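Ticket 2000: left wrist cable snags during bag packing
Project: Hadum, two-arm cell, shared workshop
Opened by: Setareh Ahmadpour
Assigned to: Kobe Willems
Priority: 3

Symptom
On the sweet packing task the left arm sometimes stops with a wrist roll following error. Right arm not affected. Fault clears on re-enable and comes back, usually by Monday lunchtime.
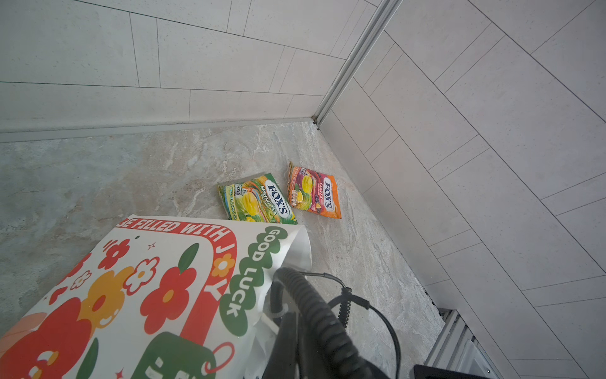 Log shows the error only with wrist roll past the halfway mark. Power supply swapped with the spare, no change. Firmware the same on both arms.

Check 1, clearance between wrists
Ran both arms in to the bags at low speed and watched the gap. No contact logged on either side.

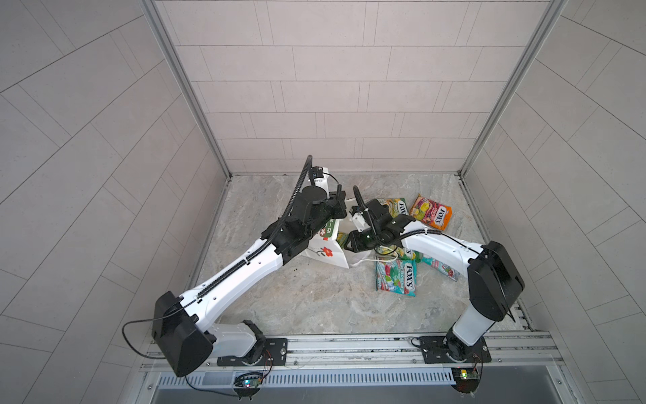
Both grippers over the bags, packets to the right.

Check 2, grip force
Esmaeil suspected the force limit, as the packets are slippery. Lowered it by 5 per cent and repeated. Error still present.

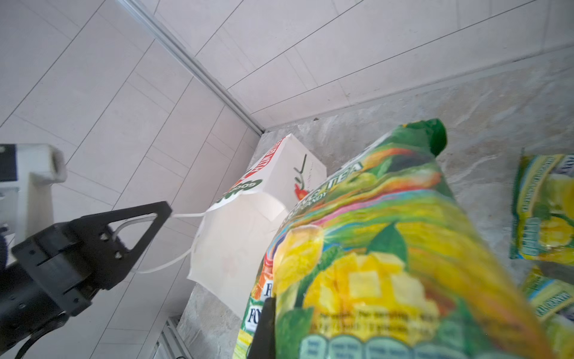

Check 3, cable slack
Released the clamp at the left wrist and gave the loop over 2 cm more slack. Repeated the lift on the paper bag with full wrist roll.
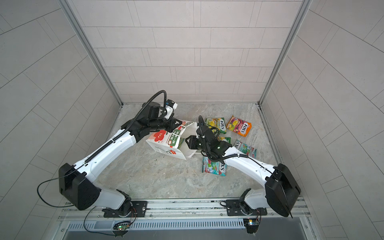
No error in the evening session. Following error trace is flat through the whole roll. Clamp position marked with paint pen. Force limit put back to the old value.

Status: monitoring. Elaheh to check the right arm clamp before the next long run.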